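## 4. The sofa as a place where cloths come to rest

When we first drew up our plan for the Pumwood study, the sofa was hardly in it at all. We had set our hearts on kitchens and airing cupboards, those being the rooms where one supposes that household cloth is dealt with, and the living room was added to the visiting sheet more or less out of politeness, so that we should not walk past it on the way to the kettle. It is a little humbling to report, then, that by the end of May the sofa had given us more pages of notes than any other piece of furniture in the 40 homes, and that several of the people who took part told us they could have saved us the bother if we had only asked them at the start.

By a "cloth" we mean any small, loose piece of fabric kept for use about the house and not worn: dusters, tea towels, napkins, polishing cloths, and the many squares of material which began life as something else and whose owners no longer remember what. By "resting" we mean that the cloth has been put down somewhere other than its own drawer, hook or pile, and has been left there through at least one meal. The second definition gave us a good deal of trouble (see Section 2), and we are grateful to the households for putting up with our questions about lunch.

### 4.1 Why the seat and not the arm

We had expected arms and backs to be the favourites, as they are nearer to the hand of a person walking by. Of the 97 resting cloths recorded in living rooms, however, the greater part were on the seat. People's own accounts of this were very much alike. A cloth laid over an arm looks as if it has been hung there on purpose, one woman in the Adugna flats explained, and then somebody has to decide whether it is straight. A cloth on the seat asks for no such decision. It can be dropped, and it stays where it was dropped until a person wishes to sit down.

It was this last point that we came to value most. The seat is cleared by being needed. In 6 of the homes the sofa was used every evening by the whole family, and there we hardly ever found a cloth that had been resting for longer than an afternoon. In homes where everyone had a favourite chair elsewhere, the sofa filled gently over the week, and the sorting of it had become a small regular chore with a name of its own. One household on the Ukum side called it "doing the bench", although there was no bench, and the children used the phrase quite seriously.

### 4.2 Folded, flat and bunched

We sorted resting cloths into three states. Folded cloths were mostly on their way somewhere, to a drawer or a neighbour, and were moved on promptly. Flat cloths were rare on sofas and turned up chiefly on tables, where they were protecting something. The bunched cloth was by far the commonest on upholstery, and we should like to say a kind word for it. It is easily thought of as the careless state, but a bunched cloth stands up from the seat, catches the light along its creases, and is readily seen by whoever next comes in. Our participants very often remembered where they had left one. Folded cloths of a quiet colour, on the other hand, were regularly sat upon.

Colour matters here as well. A bright cloth on plain, muted upholstery is noticed from the doorway, and Figure 1 shows how plainly red stands out from a grey seat, even with strong yellow cushions close by.
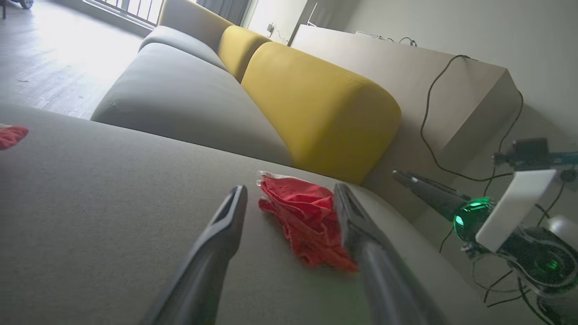 *Figure 1. Red cloths on the seat of a grey sofa, one of them bunched.*

**Nipon Tanasarn**
Valiso Household Studies Group
August 29, 2026

### 4.3 Cloths in company

A cloth seldom rests alone for long. We noticed this early on and did not quite trust it, supposing that we had simply begun to look harder once we had found the first one, so for 8 of the homes we went back over the notes with the question of pairs in mind. The pattern held up well enough that we are happy to mention it, with the caution that it comes from a small part of the study. Where one cloth had been put down, a second of the same kind was likely to be within arm's reach, and it was usually of the same colour, having come out of the same packet or the same wash.

Participants were divided on whether this was a help. Some liked to have the cloths gather, and carried them off together when the time came. Others found that two cloths made a third feel welcome, and preferred to deal with the first one straight away. We could find no sign that either habit made for a tidier room by bedtime, and both sorts of household spoke of the other with a certain amount of pity.

### 4.4 What we would do differently

We did not record the depth of the seat, and we wish we had. Several people remarked that things travel towards the back of a deep sofa and are lost to view behind the cushions, and we have no measurements with which to check this. We would also ask about cushions much sooner, for they are lifted and plumped as part of the evening tidy, and a good many cloths are found in the course of it. Both questions have been added to the visiting sheet for the next round of homes, along with a more sensible wording for the question about lunch.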